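Workshop Automation, Part 2
Handout 6: Rules for handling small gears by arm
Read before the practical. Bring it with you, printed if poss.

Covers: house rules, what the standards want from us, grasp checks, logging. Doesn't cover path planning (Handout 7) or the assembly sequence (Handout 8, still being written, sorry). 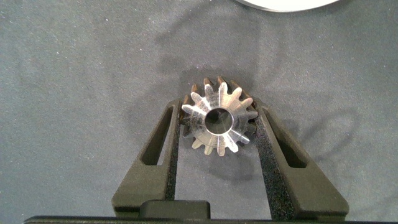 T. Younis
Practical tutor, Gutow Automation Workshop
Notes revised April

1. Why have rules for something this small

Parts are small, arm is slow, everyone relaxes. That's when fingers get pinched. Also when parts get wrecked: a bevel gear with one bruised tooth looks fine on the bench and then grumbles for ever once it's in mesh. So two sets of rules here, one for people, one for parts. People first, always. If the two clash, drop the part.

2. Standards, the short version

ISO 10218. Two parts. Part 1 is the robot itself, mostly the maker's problem. Part 2 is the application and the cell, and that's us. The moment you add a gripper, a table and a job, you have made something the arm maker never assessed.

ISO/TS 15066. Collaborative working, contact limits by body region. The 2025 edition of 10218 took most of this in, so if you look things up check which edition you're holding. Old lecture slides on the shared drive still quote the old one.

ISO 12100. Risk assessment method. You did this in Part 1. Identify hazard, estimate, evaluate, reduce, go round again. Order of reduction: design it out, then guard it, then tell people about it. A sign on the wall is last.

You do not need to quote clause numbers in the write-up. You do need to say which hazard each rule is dealing with. Marks go there.

3. Before power

Risk sheet read and signed by everyone in the group. Not one on behalf of the rest.

Stop button found, pressed, released, reset. Each person does it. Know where it is without looking.

Sleeves up, lanyards off, long hair tied back, rings off.

Cables: look at the whole run, base to wrist. Any loop that could snag when the wrist turns gets re-dressed before power. Turn the wrist by hand through its range if the arm allows it. Loops that look generous at home position can go tight at full twist, and the reverse, a loop that's snug at home can swing out and sweep the table.

Mat flat. No tools on it. No drinks in the bay at all, water included.

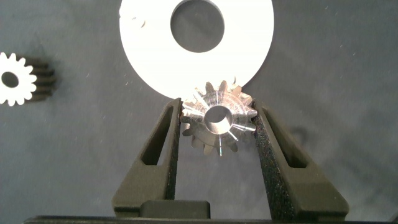 Fingers clean as well. Oil on the pads changes the grip and you'll spend an hour blaming the program. Wipe with a dry lint-free cloth, no solvent on foam, it goes gummy. If a pad is lifting at a corner, report it and swap the pair. Both, always both. One new pad and one old pad closes off-centre.

4. Speed and force limits (house)

Teaching, with a person inside the line: 250 mm/s is the ceiling in the standard for manual reduced speed. Ours is lower. 80 mm/s, set in the controller, don't touch it.

Final approach to a part: slower again, whatever lets you stop by eye. Your group picks a figure and writes it down.

Grip force: 18 N cap in the Jallari profile. It's plenty for a steel pinion and not much fun on a knuckle. If the gear slips at 18 the answer is a better grasp point or a new pad. Asking for more force is not a fix and will be refused.

Do NOT load the Zeldale profile. It's for the other bay and the finger lengths are different. It will load without complaint, that's the trouble with it.

5. Grasp rules for toothed parts

a) Know what you are holding. Spur gear: teeth straight across the rim, two opposite sides give you a fair grip. Bevel gear: tapered, so the squeeze wants to push it along its axis. Grip at the widest bit you can reach and keep pads square to it.

b) Tooth tips are sharp enough to cut foam. Hard closes on the tips shorten pad life badly. Close slow, let it settle, then hold.

c) Look at the bore after every close. If the bore isn't facing the way you planned then the part has rolled. Open, set down, go again. No carrying on and hoping the fixture sorts it out.

d) Odd tooth count vs even. Even count, you can land tip opposite tip or gap opposite gap. Odd count, tip lands opposite gap and the part likes to rotate a touch as you close. Allow for it in the tolerance. Count the teeth on your own part with your own eyes before the session, and don't trust a still from the wrist camera for this, the lower ones are in shadow half the time.

e) Clear space round the part. At least one finger thickness each side, more if you're new. Parts lying close to something else get moved first, by hand, arm stopped.

f) Never hand a part to a closing gripper. Put it down, hand away, say "clear", then close. Whoever has the pendant waits for the word.

6. What's behind the part matters

Common marks-loser last year. Groups tuned their camera settings on bare mat, then moved over a pale part and the exposure went. Bright background behind grey teeth, top edge gets lost or blurry, the detector shrinks the gear or shifts its centre.

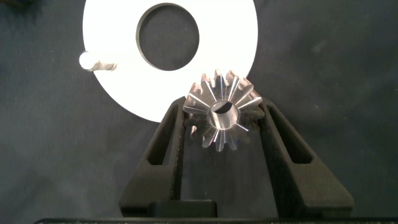 Fig. 3. Bevel gear held in front of the white disc. Check the top teeth against the disc before you accept a centre point.

What to do about it:

Set exposure on the brightest thing the camera will see during the run, then check the dark side still reads.

Kill reflections where you can. Diffuse light, moved not dimmed. Polished metal will always glint a bit, live with it, but a glint that jumps as the wrist moves will be read as an edge.

Lint. Brush the mat. Specks get picked up as features at high gain. Silly but it happens every term.

Shadows from the gripper itself move with the camera, so background subtraction won't help you much.

Write down the settings. All of them, not "auto".

7. Working over other parts

Anything under the gripper counts as part of the job, even if you're not picking it up. Stacked parts, loose pins, gears left lying on a plate. Rules:

Raise to clear height before any sideways move. Clear height is tallest item plus what you're carrying plus margin. People forget the carrying bit.

No dragging. If the held part touches something on the way, stop, that's an incident, log it. Even a light touch.

Set down onto flat support only. Half on, half off the rim of another part is not set down.

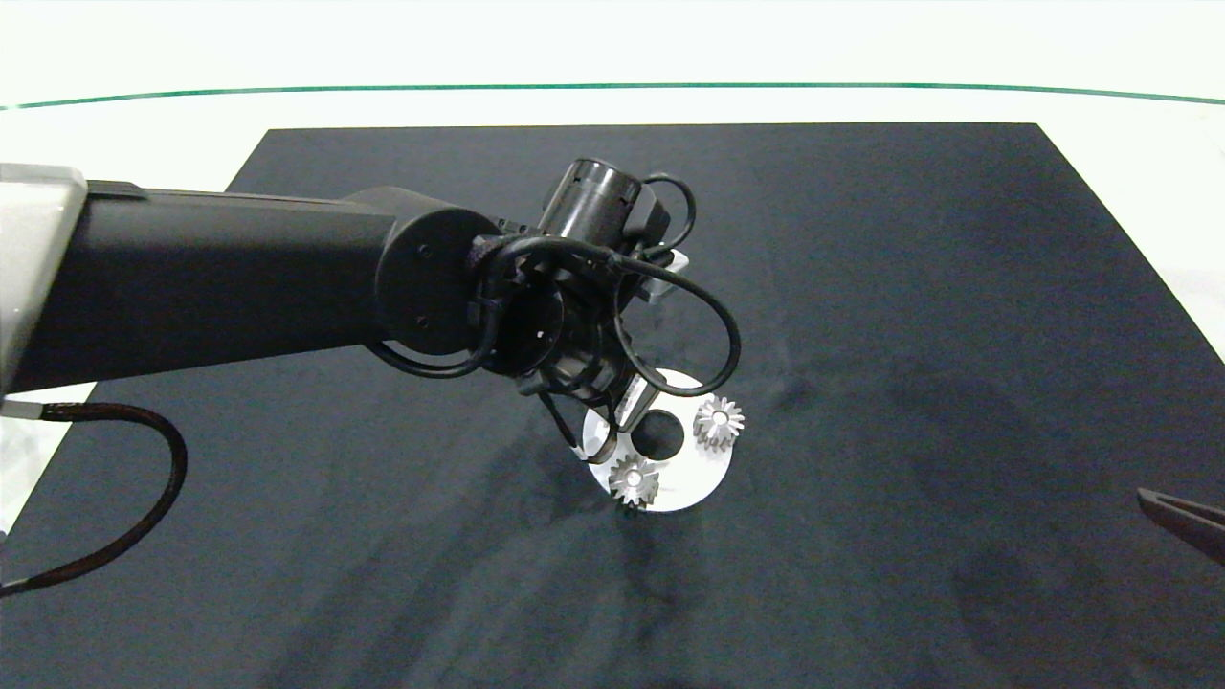 Two arms near one mat: only one moves at a time unless the shared-zone program is running and a tutor has started it. The idle one gets parked and its drive disabled. Parked with the drive live is not parked. And check the shared zone includes the cables, not just the links, because a loop swings out further than people draw it.

8. Stopping and starting again

Stop means stop and hands still. Don't reach in for the part.

Someone says out loud why they stopped. Any reason is fine, no one gets told off for a stop.

Check what's in the fingers. A protective stop may hold grip, a power cut may not, depends on the gripper. Find out which yours does BEFORE you need to know.

Back off along the way you came in, slow. Then home.

Restart from home only. No resuming mid-path, even if the pendant offers it.

9. Logging

The log for this rig stood at 2,940 closes at the end of last year. Of those only 1,457 had every field filled in, and the rest can't be used for anything. That's half the work in the bin. So this year: no complete log, no session mark.

Each line needs:
part type and tooth count
grasp point (sketch is ok)
force set
camera settings file
result: held / rolled / slipped / missed
stop, y/n, and why
initials of whoever had the pendant

Write it at the time. Logs filled in afterwards all say "held", I can tell.

Bad results are worth the same marks as good ones. A page of "rolled" with decent notes beats a page of ticks.

10. End of session

Fingers open and empty. Home, drive off, then power off, in that order. Parts wiped and back in the foam tray, bevels and spurs in seperate rows. Mat brushed. Damaged teeth: tag the part, put it on the red shelf, don't put it back and hope.

Prep for next time

Q for discussion, come with notes: your group wants to raise approach speed. Which hazards change, which don't, and who gets to sign it off?

Also draft a clear height figure for your own part, with the working shown. One side of paper. Hand in at the door.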